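The Jimow Hour

Wim Mertens had a list. Passports, wipes, the blue blanket, the other blue blanket in case. The twins were 3 and they'd slept maybe four hours between them, and the shuttle to Hunance left at 6 sharp.

"Where's Jimow," said Lotte.

Jimow was a giraffe. Was a giraffe once, anyway. One ear, no stuffing in the neck.

"In the bag," said Wim.

He was not in the bag.

Under the couch - no. Behind the dryer - no. Pia had found a cracker somewhere and was eating it in the hallway with her shoes on the wrong feet. Ten minutes. Less. He called Bülent, who was supposed to be downstairs with the car seats already.

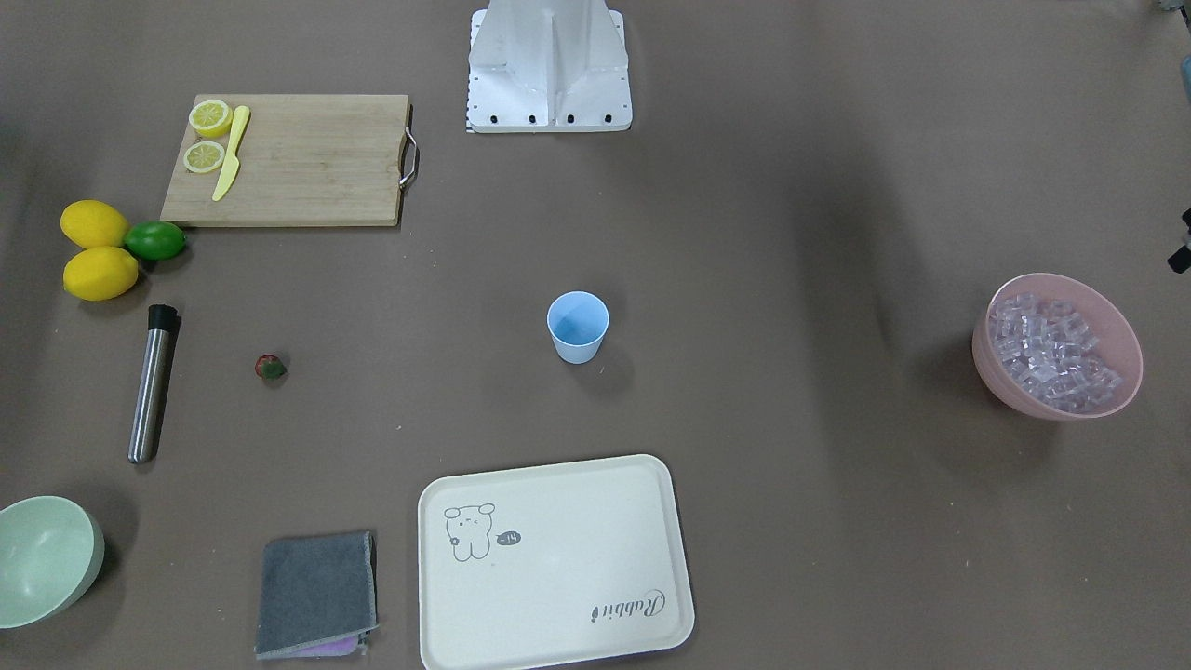

"How long is the drive to Ukedari once we land?"

"Nearly 12 hours if we stop for the girls, and we will stop for the girls. I'd split it over two days."

Bülent Bilgin had driven it before, alone, with the radio on, no kids. He said this kind of thing in a very even voice. Wim wanted to sit down on the stairs and stay there till October.

"Can't find Jimow," he said.

"Did you look in the stroller?"

He had looked in the stroller. He looked again. Wet wipes, a mitten, half a banana going black. Lotte was watching him do it. She had her mother's way of watching, no blinking, and he knew if he said the giraffe was staying home she would lie down flat on the tile and that would be the end of the trip, the whole thing, the room at the Christodoulou, grandma waiting with the good towels out.

"Maybe he went ahead of us," he said.

"He doesnt have a ticket," said Lotte.

Pia finished her cracker. Held out her hand for another one. Horn outside, short, Bülent being polite about it.
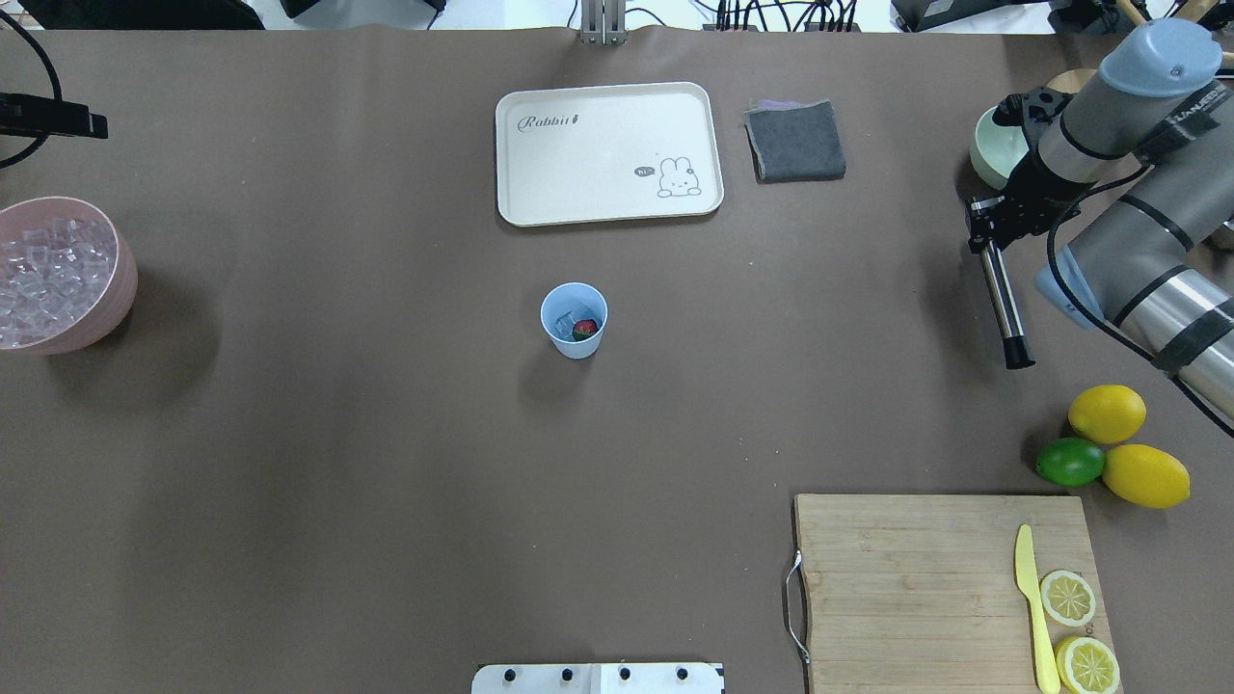

The room at the Christodoulou was 301, third floor, and they got there a day and a half later with one suitcase that wouldn't close. Grandma had come early and put out a snack for the girls. There was a light blue cup with an ice cube in it and one strawberry down at the bottom, and next to it a tray with a rabbit saying "hi." Lotte looked at the rabbit for a long time.

"Thats not Jimow," she said.

"No," said Wim.

"He can hold his place."

She went to wash her hands without being told. Pia was asleep already, on the floor, in her coat, and Bülent stepped over her with the car seats and set them by the door. Then he went through his pockets for the keys. Left one, right one, the inside one. Something soft came out with the keys, flat at the neck.

"Oh," said Bülent. "He was on the dashbord."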